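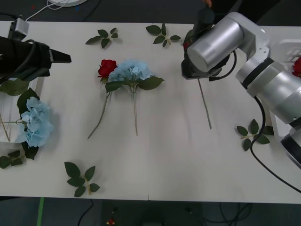 Artificial hydrangea keeps falling out of the vase, what order should I put things in?

Posted by Siwan Ellis, 16 March 2018
Category: Home and Decorating > Artificial flowers

I have a small set of artificial flowers to arrange for a side table in the hall: pale blue hydrangeas, a red rose with a long thin stem, and some loose sprigs of dark green leaves. They are going in a white see-through vase. I have tried it four or five times and the same thing happens each time. A hydrangea goes in, looks fine for a moment, then leans over and rests on the table with its head hanging out of the side. If I put the rose in first it swings round to wherever the hydrangea pushes it.

The leaf sprigs have very short stalks, so if I drop them in they disappear down inside, and if I leave them out the whole thing looks bare on one side.

I don't want to glue anything because I like to change it round in January when the Christmas things come down. I'd also like to keep the stems their full length if I can, but I will cut them if there is no other way.

Does it matter what order they go in? And is there something I can put in the bottom that won't show through the sides?

kahsay_home
Member, 153 posts

Yes, the order matters, and so does the weight at the bottom. Hydrangea heads are heavy for the stem they sit on, and artificial ones are worse than real ones for this as there is no water in the vase to hold it down.

Start with the vase empty and put in clean gravel or glass pebbles to a third of the way up. White or clear ones will hardly show through a cloudy white vase. Dry sand works too but it gets everywhere when you come to change the flowers, so put it in a freezer bag first if you use it.

Then do it like this.

Lay everything out on a table where you can see it, stems all pointing towards you. Straighten the leaves on the hydrangeas, as they get squashed flat in the box. Most have a wire in them and will stay where you bend them.

Put the first hydrangea in so that the stem goes down to the pebbles at a slant, with the head just above the rim. The big leaves should sit over the edge of the vase. They act as a prop and stop the head rolling.

Put the second one in from the opposite side, slanting the other way, so the two stems cross inside. Once they cross they hold each other up. This is the part that will cure your leaning.

The rose goes in last of the flowers, down through the gap where the stems cross. Keep the head a few centimetres higher than the blue ones.

For the short leaf sprigs, tape each one to a green garden cane or a bit of florist's wire and push it in wherever you see a gap. Florist's tape only sticks when you stretch it. If you haven't any, a thin strip of green electrical tape will do. Put the sprigs round the outside, low down.

If the rose is still too tall, don't cut it. Bend the bottom of the stem into a hook and bury the hook in the pebbles. You can straighten it again later.

Povik
New member

just use a narrower vase. Mine all stand up on their own and I never put anything in the bottom

Werka
Member, over 1000 posts

I agree with crossing the stems. A few things to add.

If pebbles are too heavy for the table, use dry floral foam, the grey or brown kind sold for artificial and dried flowers. The green kind is meant to be soaked and crumbles when it is used dry. Cut it a little bigger than the base and press it in. You will see it through a see-through vase, so wrap it in white tissue paper first.

A grid of clear sticky tape across the top of the vase also works well. Two strips one way and two the other is enough for three flowers. The leaves cover it. It peels off afterwards, and any marks come away with washing-up liquid and warm water.

I would have one hydrangea lower than the other. With both at the same height and a rose between them it can look a bit stiff. Turn the vase as you go if people will see it from more than one side. In a hall against a wall you can leave the back plain and save your leaf sprigs for the front.

Povik's idea is fine for single stems, but two hydrangeas will be crushed in a narrow neck.

Siwan Ellis

Thank you all. I have pebbles left over from a plant pot so I will try those first, and the tape across the top if it still leans. I didn't know about stretching the florist's tape.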